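Best way to sort a tangled tray of jewellery?
Posted Apr 25, 2026 in Home and Tidying

Ernő Vass
Everything I own ends up in one plastic tray, chains on top of beads on top of bracelets, and it takes me ages every morning to get anything out. Tried a hanging organiser from Prerkley, hooks too small, sent it back. Not much room in the bedroom, so it has to be something flat. Budget is £40 max. Do I sort by type or by what I wear most?? Also how do I stop the chains grabbing everything else.
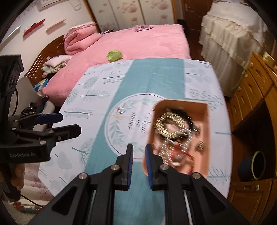

Should have said, the bead things are the worst, they catch on the thicker chain. And anything with string on it gets dragged in as well. Don't want to cut anything!

Muthu Kartha
By type, defintely. Chains away from everything else, thats most of the problem gone. Spread it all out on a table with a cloth on so nothing rolls off, then lift the biggest chain out first – slowly, don't shake the pile. Knots: drop of baby oil and 2 pins. Keep oil off anything stringy. Then a shallow drawer insert with 8 or so sections, I've got the Zelberg one, fits under the bed. Fasten every clasp before it goes back in.

Csonka
Ice cube tray for small bits. Works fine

brurkham91
Disagree on type, I go by what I wear. Daily stuff in a dish, the rest in little bags in teh wardrobe. Thread thin chains through a drinking straw and do the clasp up, no more tangles.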